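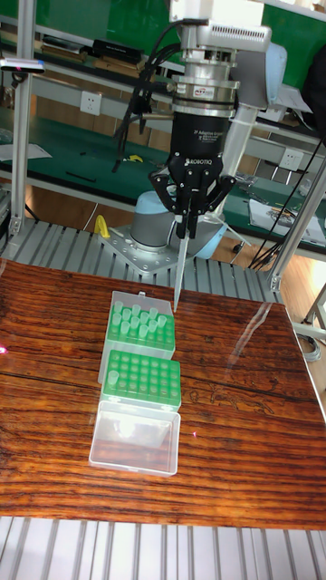 Workshop Tips: Software Habits for Picking Pipette Tips

I've been writing the control code for tip handling at Udbridge since June, and I still love this job. Small plastic cones, a grid of holes, an arm that does precisely what you typed (including the typos!). These are the habits I'd pass along to anybody starting out.

Teach three corners, then check the fourth

Touch off three corner holes and let the code work out the rest of the grid. Then send the arm to the fourth corner at a crawl and look at it from two sides. If it's off, teach all three again - don't nudge the one number that looks wrong. I lost a whole Sunday to nudging.

Keep a map of the rack

Store each hole as full, empty or unknown. That third state is the useful one! After a restart, everything goes back to unknown until the camera has had a look. 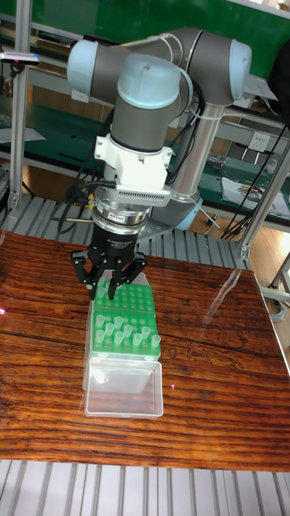
I save the map to disk after every pick, as plain text, so I can open it over coffee and fix a line by hand.

Split the approach in two

Plan the big move to a point 90 mm above the hole, and come straight down from there as a separate step with its own speed limit. Our planner, Tarkik, will happily find a clever diagonal if you let it, and clever diagonals knock over neighbors.

Work from one edge

Ignacio Aravena talked me into this one. Sort the picks so the fingers always have open holes on one side. It's a one-line change to the sort key and it got rid of most of our collision warnings. 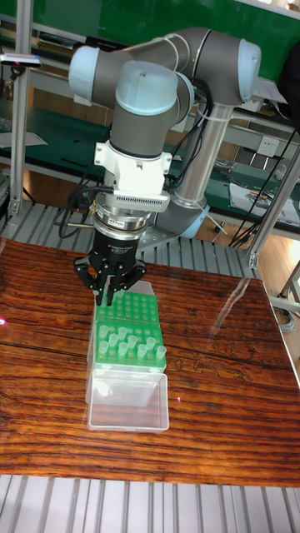 If your gripper is wide, check the spread of the open fingers in simulation too, and not only the closed shape. I had the closed model loaded for 17 days before I noticed.

Log the dull stuff

Write down gripper width, wrist force and the hole number at every close. We keep the last 300 picks in one file. When pick 212 goes funny, you can lay it beside pick 211 and spot the change in a minute or two.

Lift a little, then look

Raise the tip a short way, pause, read the gripper width again, and only then carry on with the full lift. The pause costs next to nothing.
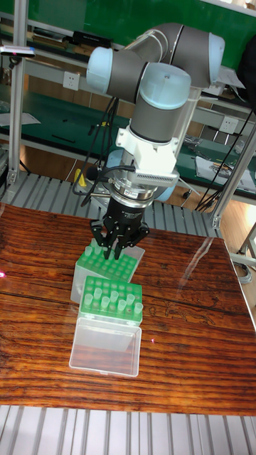

A tip just clear of the rear rack, with the second rack in front.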